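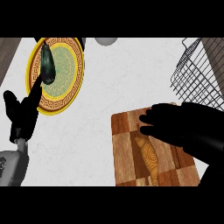
Simulated twin of the two-arm preparation cell: gripper at left, hand at right, three fingers visible.

Opinion | Automation & Maintenance

Keep the Simulation on the Maintenance Schedule

By Selamawit Feyisa
2021-10-02

Organizations that operate robot cells generally keep good records of their hardware. Joints are inspected, fingertips are replaced, cables are logged by length and date of fitting. The simulated copy of the same cell seldom receives such attention. It is built once, approved once, and then treated as a finished document. I wish to argue that it should be maintained on the same schedule as the machine, by the same people, and under the same signature.

The cell at Karnby is a useful case. It has two arms with different ends, a two-fingered gripper on the left and a black hand on the right, working over a kitchen counter. The simulated version holds a plate, a wire basket, a checkered cutting board and a few pieces of produce, among them an eggplant. Visitors tend to remark on the marble. The technicians look at the fingers, and they are right to do so.

In September, Nahom Moges replaced the pads on the physical gripper with a softer type. The new pads were 4 mm thicker. The work was entered in the hardware log and properly closed. No entry was made against the simulation, where the old pads remained in service. Over the following weeks 1,870 simulated trials were run, and 1,518 of them had to be set aside when the difference was found. Every one of those trials had passed its automatic checks – the software had no means of knowing that the real machine had changed.

It would be easy to call this an oversight by one technician. I do not accept that reading. Mr. Moges followed the procedure he was given, and the procedure stopped at the edge of the workbench. Responsibility for the model belonged to a separate office, which received hardware reports once a quarter.

Hawi Negussie, who heads that office, has put the opposing case to me with some force. Technicians, she holds, should not be editing contact settings or collision shapes, and a model altered by many hands soon becomes a model that cannot be trusted. Her concern is a serious one. A careless change to the friction of a fingertip can do more harm than an outdated pad. Yet the remedy is a controlled change, made promptly and reviewed by her staff. A three-month wait protects the file and leaves the work exposed.

The arrangement I would recommend is modest. No repair should be closed until the model has been updated or a written finding made that no update is needed. After any work on a gripper, hand or joint, the cell should run 100 short grasps in simulation and a smaller matched set on the machine, with the results filed together. Camera positions should be checked at the same time, as a bracket moved during cleaning will spoil a comparison just as surely as a worn finger.

There will be a cost. Saron Hailu, who manages the budget for the Karnby cell, expects each repair to take longer under these terms, and she would prefer to begin with the hands alone. I would include the arms from the start – a joint housing replaced without a fresh calibration can shift the fingertips well away from where the model places them.

Until the rule is adopted, the least we can do is print the date of the last hardware match on every simulation report. A reader could then judge how far the results deserve to be relied upon, and the office could see which cells are overdue.

Filed under: Robot Upkeep, Simulation, Workplace Policy
4 comments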